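Every freelance designer's bio says the same thing, and I say this as someone who has written 9 versions of mine. We are passionate. We are detail-oriented. Apparently we all became designers to sit beside one another in a list and be indistinguishable.

I recently scrolled through the Rosudix directory, which has 1243 profiles and around four personalities.

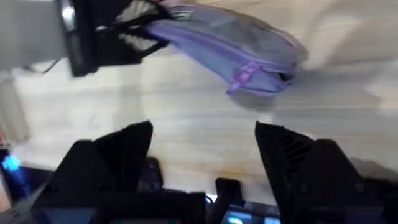 *Lavender pouch, violet trim.*

The best bio I found was two sentences long. It said the designer did cookbook covers and didn't do logos. I hired her for the Klinhom job that afternoon – no call, no mood board, no talk of journeys.

Mine still says I'm "equally at home in print and digital." I'm at home in neither, but the colour of the button is nice and I've paid up until August.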